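Workshop notebook, Wollel household linens
November 2021

Towels, and the folding of them, carried on from Thursday's page. Put the kettle on before you read this one, Pui-shan, I've gone on a bit.

First the housekeeping. The fabric relaxed overnight on the rack as it ought to, and the room was pleasant when I came in, neither stuffy nor cold enough for a second jumper. I'd left the window on the latch for the drying and must have forgotten to tell Hendrik, as he'd put a note on it asking who was heating the car park. Fair enough. It's shut now.

The green is the Oltero bath sheet stock cut down to hand towel size, 600 gsm, looped both sides, and it has now had 14 washes with no softener. I still like it enormously. The loops have opened up since the early washes and it has that slightly grippy dryness on the hands that Su-chen says reminds her of towels at her grandmother's, hung out stiff on the line. What I'm less happy with is the hem. One short end has drawn in more than the other and the side edges now wander in towards it, so that when you fold it end to end the corners don't quite want to sit on each other. You can coax them, and they'll look lovely, and then the minute you let go the top one creeps back to where it was before. Width across the good end is 62 cm. I haven't written down the short end as I measured it twice and got two answers, and I'd sooner leave a gap here than put in whichever one I preferred. Li-hua, could you do it with the steel rule? I suspect I was pulling.

On the table cover. We've had the sheet down all week and I've gone back and forth on whether it's a good surface for this. It wipes clean, it keeps the pile away from whatever was last glued on the bench, and the lint shows up on it if you get down low and look sideways. But terry slides about on it something terrible when it's folded, and a crease in the sheet will hold up a corner of the towel just enough that you think you've got a bad fold when you haven't. Smooth the sheet first, always. I know Yung-ching thinks a bit of felt underneath would sort it out and she may well be right.

Green towel out on the covered table.

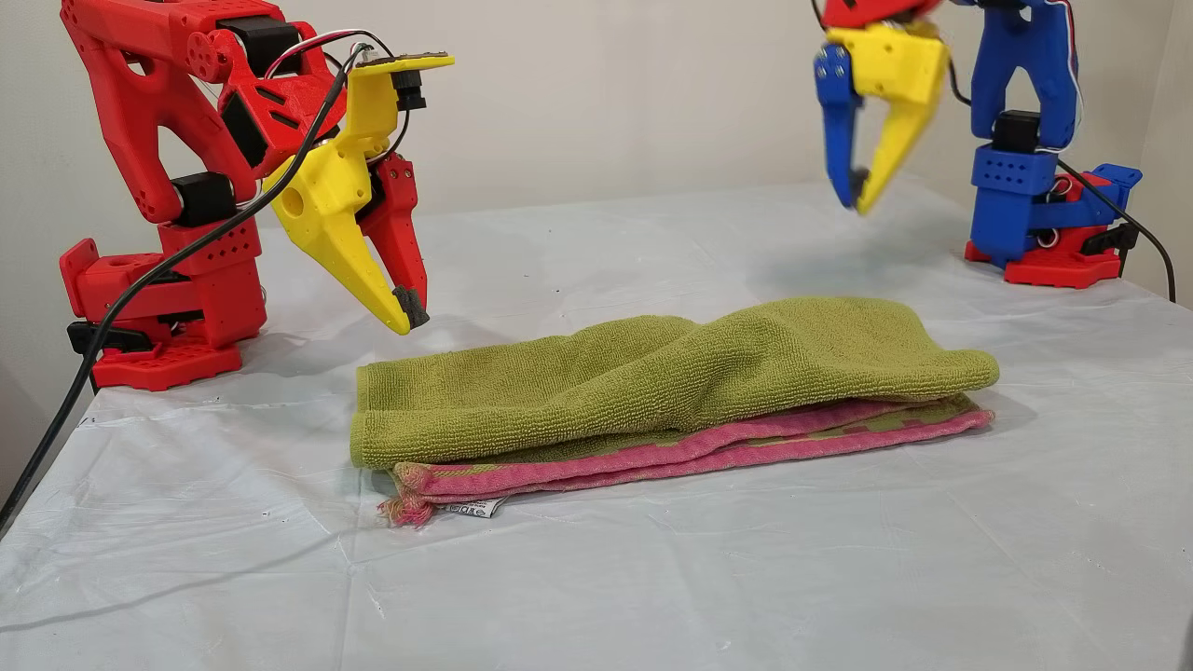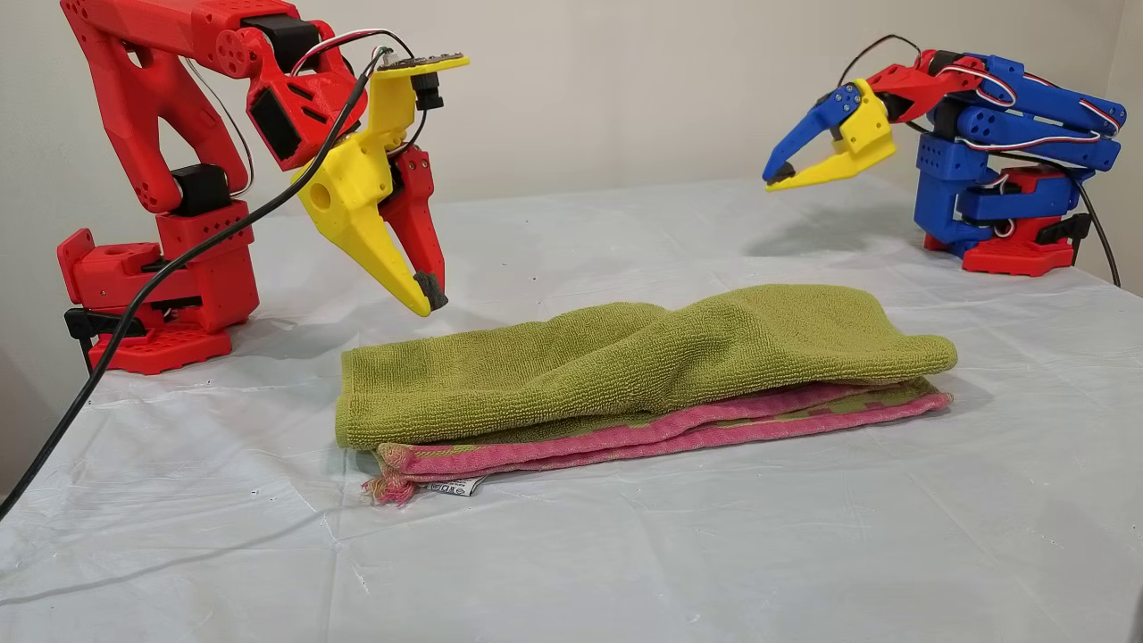
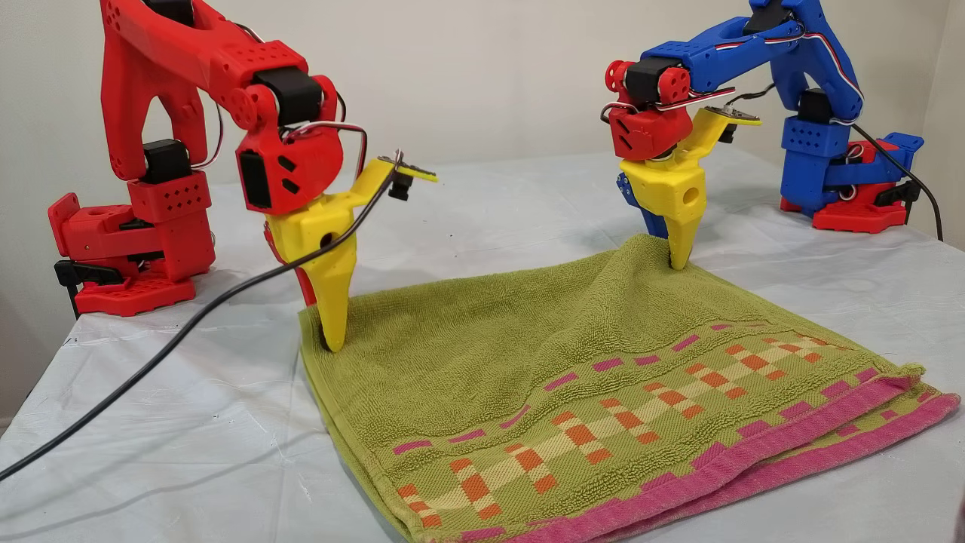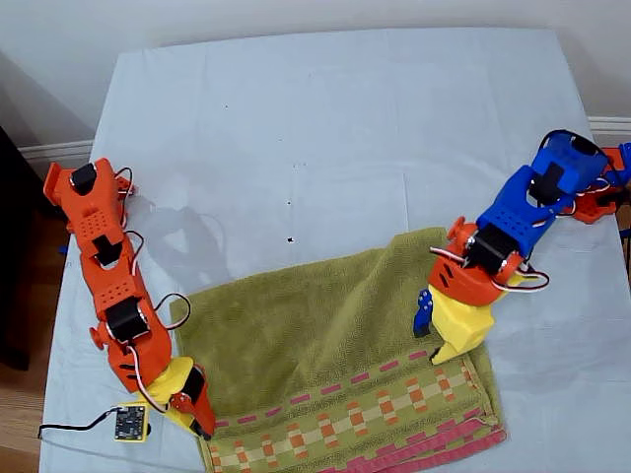
Anyway, the fold itself. I've been treating thirds as the proper way for years, mostly out of habit (it's how we did the shelves at Endham, and they were particular about their shelves), and I set out this week fully expecting to write that thirds wins again. I'm not so sure now. With a towel this thick the inner third gets swallowed. It bunches along the fold line, the outer layer has to travel further to get round it, and you end up with a sort of soft bolster along one side and a thin floppy edge along the other. Stack a few like that and the pile leans. If you turn every other one round, the pile stands up straight, but then you're looking at a fold and an edge and a fold and an edge all the way up, and Hendrik can't bear it.

Halves and halves again does better than I'd have guessed. The first fold goes end to end with the hems together, hem on the outside if you care about such things, and then you run the side of your hand along the fold, lightly, from the middle outwards. Don't press down from one corner to the other or you'll push a little wave of pile ahead of you and it'll have nowhere to go. Second fold the other way. It comes out squarer and a touch taller than a third-folded one, and it takes up more depth on the shelf than I'd like, but it keeps its shape when you pick it up by the folded side, and to my mind that's most of what you want out of a folded towel at home. Anyone who has reached into a linen cupboard with one hand and had the whole lot come down on them will know what I mean.

The wandering hem makes trouble for both. My current way round it is to match the corners at the good end only and let the short end fall wherever it likes on the inside. From the front you'd never know. It isn't a cure, and if a customer opened it up they'd see the skew straight off, so the hem still needs to go back to Chow's with a polite letter. I've started the letter. Su-chen has kindly offered to take out the part where I get cross.

Starting from a crumple is a different job altogether, and I'd like us to stop putting it in the same column of the notebook. You have to find an edge first. My way is to feel for the hem, as it's flatter than the rest and your fingers know it before your eyes do, then follow it along to a corner and give the thing one good shake. On a towel with a woven band, like the green, you can cheat and look for the border. On a plain one with the same loop both sides there's nothing to help you, and I've had one inside out (if a towel can be inside out) more than once before I spotted that the stitching on the hem is tidier on one face. I'd be glad to hear whether Li-hua finds the same or whether I'm just slow before lunch.

Lint: still shedding a bit, less than last week. There's a pinch of it in the envelope taped to the facing page. Please don't open it near the heater, Pui-shan.

The care card. The draft says "fold while warm", and I'd like that changed to "fold when fully dry". I tried both, and the warm one had a hard line across it by the next morning that only came out with another wash. I know "warm" sounds cosier. Yung-ching has the file and can change the wording whenever she's next in it, and could she also fix the spelling of "colour" in the second paragraph, which has lost its u again.

Left to do:

Steel rule on the short end, both faces.
Felt under the sheet, a small piece first. There are 5 offcuts in the bottom drawer and the grey one is the flattest.
Halves against thirds on the thinner stock, where I think thirds might get its own back.
Finish the letter to Chow's. They'll want it before the January order is cut.
Someone has my good pen, the one with the tape round it.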